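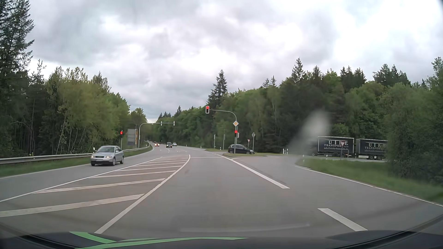

Plutiten Road Recorder
Drive recording kit for teams that teach cars to drive

Product page last updated Apr 12, 2019

The Plutiten is a recording kit for anyone collecting road footage to train a driving model. One forward camera, one recorder, one button on the dash. You mount it, you drive, and at the end of the day you have a stack of labeled drives that your training code can read without a week of cleanup first.

We built it at Vasseur because we needed it ourselves, and we still use it every week out of our shop in Clutedville. If you have ever tried to match video from one box with steering from another box and GPS from a phone, you know how much fun that isn't. Getting all three lined up on the same clock was the first thing we worked on, and it's still the part we're happiest with!

What it records

Video from the forward camera at 30 frames per second, along with steering angle, pedal positions, turn signal, speed and GPS. Everything is stamped by the same clock inside the recorder. If the car doesn't share its steering and pedal data, you can add the Favico wheel sensor, which clips around the steering column and plugs into the second port.

The camera looks out over the hood, and we leave a strip of the hood in view on purpose. It gives you a fixed edge to check against, so when somebody bumps the mount you can spot the shift between one drive and the next. You can mask it out before training if you like (the mask tool is included, and it takes a minute or two to set up for each car).

Junctions, junctions, junctions

Long stretches of open road pile up fast and teach a model very little after a while. What we always want more of is the stuff at crossings: a red light hung out over the lane on a curved mast, a second one lower down on the same pole, a truck and trailer on the side road with a yield sign standing in front of it, oncoming headlights farther down the main road. A person sorts all that out without trying. A model has to see a lot of it, under gray skies and blue ones, before it stops mixing up which light belongs to whom.

So the Plutiten has the keep button. Press it when something worth having comes up and the recorder marks the 15 seconds before the press and the 15 seconds after. The whole drive is still saved, but the marked clips go into their own folder and upload first. Our drivers got hooked on it. Raphaël Lacroix, who looks after our test routes, asked for a bigger button after one month, and now it's big enough to hit with a glove on.

Signal backs are worth a word too. Heads that face away from you, signs you can only see from behind, a yield sign meant for the other road: please don't throw those frames out! They are some of the best examples you can give a model that keeps stopping for signs that aren't its own. The labeling tool has a "not for us" tag for exactly these.

Labeling tool

Runs in a browser on any recent laptop. Draw a box, pick a tag, and the tool carries the box forward through the next frames until you stop it. It does well with parked cars and poles, and it struggles a bit with anything half behind leaves, so check those by hand. Lane lines are drawn as curves, and hatched areas have their own tag so they don't get mixed in with open road. License plates and faces can be blurred before anything leaves the recorder. The blur is on by default.

In the box

Camera with windshield mount
Recorder with 512 GB drive
Keep button with cable
Power lead for the 12 V socket
GPS antenna
Calibration board, folded
Printed setup card

Specs

Storage: 512 GB, removable
Frame rate: 30 per second
Weight of recorder: 446 g
Ports: two sensor, one network, one power
File types: standard video plus a plain text log for each drive
Wheel sensor: Favico, sold separately

Good to know

Clean the glass inside and out before you start. Smudges and dashboard reflections show up in daylight footage more than people expect, and a dark cloth over the dash helps a lot with the second one. Some teams like to keep a few drives with smudges and glare in the set anyway, and we do the same.

The recorder only listens. It sends nothing to the steering or the brakes, and a person drives the car the whole time.

A second camera port is planned for the July version. Current kits can be sent back to the Clutedville shop to have it added.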